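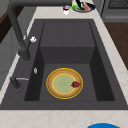 Opinion > Buildings & Glass > Home Comfort

The payback number on the window film quote

By Aroha Bright
August

My neighbor got a quote for window film last month and brought it over because she thought I'd be impressed. It was for the Treltinlow line, put out by Vatex, and it covered the whole back of her house. The price was $1,025. Under the price, in a green box, it said the film would "pay for itself."

Pay for itself when? The box didn't say. I asked the salesman, who was still in her driveway, and he told me it depended on the home. Fine, it does. Then why is it in a green box on a quote for this home?

I don't think window film is a scam. I have it on two west windows in my office and I can sit at my desk at four in the afternoon without squinting. I'd buy it again for that alone. My trouble is with the way it gets sold, as if glare and faded rugs weren't good enough reasons and every job had to be dressed up as an investment.

Take the heat lamp demo. You've seen it at a home show: a lamp, a pane of glass, your hand. The rep slides the filmed pane in and your hand cools off. It's a good trick and it does show something. It doesn't show what happens in a room with a leaky door, an attic hatch with no insulation on it and a thermostat set by three different people. The Plondach rep who did it for me had a lamp a few inches from the glass. My sun is farther off than that.

Then there's winter. A film that keeps out summer sun usually keeps out some winter sun too, and where I live I want the winter sun. Not one brochure I've collected puts those two seasons on the same page. Rebane's gets closest, with a footnote in gray type I had to hold under a lamp.

My neighbor's cooling costs run $300 in a normal summer, all of it. Suppose the film knocks off a quarter, which I think is generous for one side of a shady house. That's $75 a year, so she's waiting more than 13 years, and the warranty has a list of exclusions longer than my grocery receipt. An outside shade for the two worst windows was priced at $700 by another firm, and they didn't promise it would pay for anything.

I'd like to see quotes with the assumptions printed on them: which windows, which way they face, what power costs, what happens in January. It took me 45 minutes at her kitchen table with a pencil. A company that does this all day could manage it.

She hasn't signed yet. The salesman has called twice, and the second time the price was lower.

Related
Do ceramic films earn the extra money?
Reading a film warranty before you sign it
Letters: awnings, trees and other old ideas
When bubbles in new film are normal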